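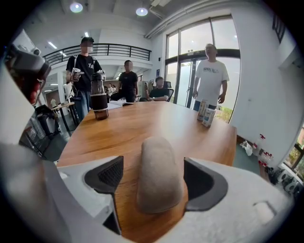 Page 12

Keeping Things on a Shared Table: Notes for Session 2
Handout, 10/05/2023

Okay, last time I got carried away with shelving and we ran out of time for tables, so these notes pick up where my voice gave out. Please read them before you start the sketch exercise.

A big table that belongs to everybody fills up in its own way. People put down whatever is in their hands, usually near the corner they walked up to, and then they stand there and talk. I learned this at Mamholm, where I ran the reading room from 1998 on, and we had one long table and no side tables at all (my fault, I ordered the furniture). Books ended up open next to drinks every single day. A water bottle standing just in front of an open book is fine until somebody reaches across for a carton!

So, reach. Draw the tabletop from above and shade the part you can get to without leaning. That's your working strip. Anything past it is storage, whether you meant it to be or not. The Brarnach plan in your packet has the strip drawn too deep, by the way - fix it before you copy it.
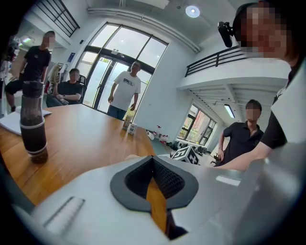
Drinks are my favorite subject, as you'll have noticed. I sort them by what they do when they're bumped: a thing with a lid is one kind, an open cup is another, and I give them different spots. In the Ďurica exercise you'll be placing both. A tall tumbler with a lid can live near the edge by somebody's papers and I won't complain much, but a paper cup I'd send down to the far end, next to a can if there's one there already, and keep the paper out of that neighborhood altogether. You may disagree with me on this. Several people in the Womidville group did, loudly, and their layouts were pretty good.

Chairs come next time. For now just leave a gap behind each one wide enough for a bag hung on the back, and mark it with a dotted line.

To hand in: one sketch of the tabletop with the strip shaded, one list of what you'd move, and a short paragraph (you don't need 2000 words, please) on the one thing you'd leave exactly where it is. Pencil is fine - I like pencil.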